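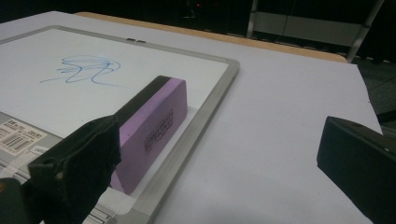 Small whiteboard and foam eraser, bench end.

13th November

Cannabinoid stability, flower samples from Merden. Continuing from the last pull.

Set up the second storage series this morning. Same lot as before, milled and split into 12 amber vials, 200 mg in each. Four to the fridge, four to the dark cupboard, four on the window shelf. Lids hand tight, no nitrogen this time – Mārtiņš wants the air case first.

Extraction in ethanol as per the Sutanto method, sonicated, spun, filtered. Nabila made the THC and CBN standards fresh. Calibration fit fine at the low end, top point reads slightly high on both. Left it in for now. If it does the same on the next run, remake the top standard before touching the integration.

Recovery on the spiked blank was 99 per cent. Earlier blank had a small peak just ahead of CBN, gone after changing the vial septum. Old septa binned.

Window shelf vials from the first series show CBN up and THC down, as expected. Fridge vials no change outside the scatter. Dark cupboard is in between, but the two duplicates disagree and I don't trust either. Possibly uneven milling. Slamet to re-mill the remainder and sieve it before we repeat.

Licence register: vial weights entered, Aušra countersigned. Waste from the January lot still in the locked cabinet, awaiting destruction paperwork.

To do: column wash overnight, order ethanol, ask Danang whether the shelf logger records light or only temperature.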